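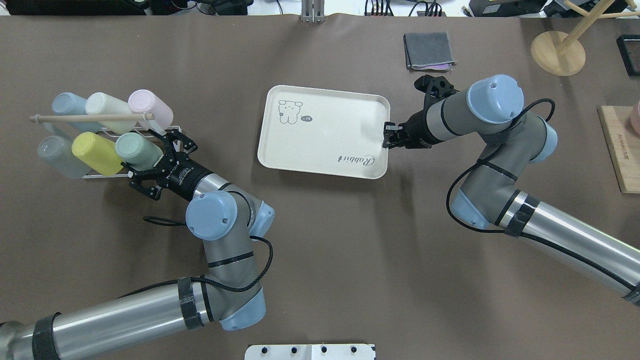

Why does my two-arm planner freeze one arm whenever the other one is holding something?

Pravesh Mthembu
Posted Mar 2, 2022

Running Tawhiri on a pair of arms with the Fonell driver. Each arm plans fine alone. As soon as the right gripper closes on an object, the left one gets "no valid start state" and sits there like it's waiting for a bus. I've restarted everything, including myself. Log attached, all 2,064 lines of it, of which I understand the first.

Plidik

Your held object is probably being attached to the wrist with no list of links it's allowed to touch. The planner then decides the gripper is in collision with the thing it is gripping, which is technically correct and no use to you. A start state in collision kills planning for the whole group, so the left arm gets punished for the right arm's crime.

Check the attach call. Both fingers and the palm of the holding gripper need to be in touch_links. If the object is still resting on the table when you attach it, allow object-to-table contact too, and take that permission away again after the lift. People forget the second half and then wonder why the planner happily drags things through the furniture.

Also look at your padding. The Tawhiri default was written by someone with a very large lab. I run 3 mm on the fingers and leave the forearms alone. If you have cables on the forearms, model them as a fat capsule and move on with your life.

Rinau

had same problem, reinstalled, went away. came back in May. no idea

Pravesh Mthembu

It was touch_links. I had listed the fingers of the left gripper on the object held by the right one. Left arm now plans in 40 ms, or 60 if I leave the visualizer open. Padding was also silly, thanks. Rinau, try the attach call before you reinstall again.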